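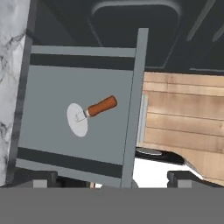 *Rendered view from the gripper in the simulated test kitchen, with a pizza cutter on the gray panel ahead of it. Credit: Pandness.*

**For immediate release**

**WHITFIELD, 8 September 2025** — Pandness is asking all operators of its kitchen arms to stop using the tool handling feature until they have installed a software update. A fault in Stolance, the control software that runs the arms, can leave the system believing that a hand tool is still in the gripper after the tool has slipped out. In that state the arm carries on with its job, and an automatic stop that should follow a dropped tool does not take place.

The fault was reported in two restaurant kitchens. In both cases the tool was a pizza cutter. No one was hurt. At the first site the cutter fell onto a worktop and the arm went through the rest of its cutting motion with an empty gripper. At the second, the cutter fell to the floor while the arm was turning toward a serving table. A member of staff pressed the emergency stop, which worked as designed.

Pandness has told every operator by phone or email. Arms that are used only for moving trays, plates and boxes are not affected and can stay in service.

## What went wrong

Stolance decides whether the gripper is holding something by looking at the gap between the two fingers and at the force needed to keep them in place. If the fingers close further than they should, or if the force drops, the software should report a lost grip and bring the arm to a halt.

A change released in January was meant to cut down on false alarms with round handles, which can roll slightly between the fingers as the arm turns. The change told the software to wait for a short time before treating a drop in force as a lost grip. When the arm made several quick turns in a row, the waiting period started over at each turn. A tool could leave the gripper during this time without any report being made.

Long, round handles are the most likely to cause the problem. Flat handles are held over a larger area, and Pandness has no reports of trouble with them. The company is still asking operators to hold off on all tools until the update is in place, as the same part of the software is used for every handle shape.

"We made a change to stop nuisance alarms and we didn't test it well enough with fast turns," said Dexter Oyelaran, head of product safety at Pandness. "The arm should have stopped both times. It didn't, and that is our fault. The kitchens followed the instructions we gave them."

## How the fault is being tested

The first attempts to repeat the fault on a real arm did not succeed. Engineers at the Whitfield workshop used the same type of cutter and the same grip force, but their test program made slower turns than the programs in use at the two restaurants. The fault showed up once the customers' own motion records were loaded.

Most of the testing since then has been done in Jesemard, the simulation package Pandness uses to check new software before it goes onto an arm. A simulated kitchen lets the team place a tool at many different angles and have it slip at a chosen point in the movement, with no blade near a person. The tests start with a tool lying in reach, go through pickup and carrying, and end either at the work surface or on the approach to a table.

The approach to the table gets the most attention. An arm that has lost its tool without knowing it may still try to complete a task close to where people sit. The updated tests cover table settings with mugs, food and small utensils on top and tall chairs around the table. They check that the arm halts in open floor space if the grip is lost on the way.

Simulation has limits. The way a handle slides out of a pair of fingers depends on grease, wear and how the tool has been washed, and those are hard to model well. For that reason every simulated result that counts toward the release is being repeated on a real arm with a blunt cutter — the blade is replaced by a plain disc of the same weight.

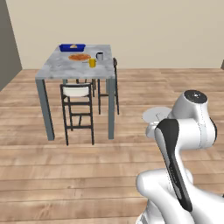 ## What the update changes

The update takes out the waiting period added in January. A drop in force now leads to a stop right away, whatever the arm is doing. Operators may see more false alarms with round handles until a better fix is ready, and Pandness would like to hear about them.

Two other changes are included:

- The arm checks the finger gap again before it lowers a tool toward a work surface. If the gap does not match the tool that was picked up, the arm stops and asks for help on the control screen.
- After any lost grip, a person has to confirm on the screen that the tool has been found. The arm will not restart by itself.

Speed limits for carrying bladed tools have also been lowered. Jobs that use a cutter will take a little longer as a result.

## What operators should do now

1. Turn off tool handling under the Tasks menu. Do this even if the arm has never dropped a tool.
2. Remove cutters, knives and other bladed tools from the arm's pickup area.
3. Install the update when the notice appears on the control screen. Keep the arm parked until the install is complete.
4. Run the three grip checks that start after the install. Use the plastic test handle that came with the arm.
5. Turn tool handling back on only if all of the checks pass.

If a check fails, leave the feature off and call Pandness support. A technician will visit at no charge. Finger pads that are worn smooth should be changed before the checks are run, and new pads are being sent free to any operator who asks.

Anyone who has seen an arm drop a tool and keep moving should report it, even if it happened months ago and did no harm. Motion records are stored on the arm and can be sent to Pandness from the Service menu.

"Please don't clear the records first," Oyelaran said. "The ones we got from the two restaurants are how we found this."

## Next steps

Pandness will publish its full fault report once the tests on real arms are finished. The report will include the test cases and the results for each handle shape. New orders for the tool handling feature are on hold until then. Existing delivery dates for tray-moving arms are unchanged.

## About Pandness

Pandness builds robot arms and control software for small commercial kitchens. It is based in Whitfield.

**Press contact:** Dexter Oyelaran, Head of Product Safety, Pandness, Whitfield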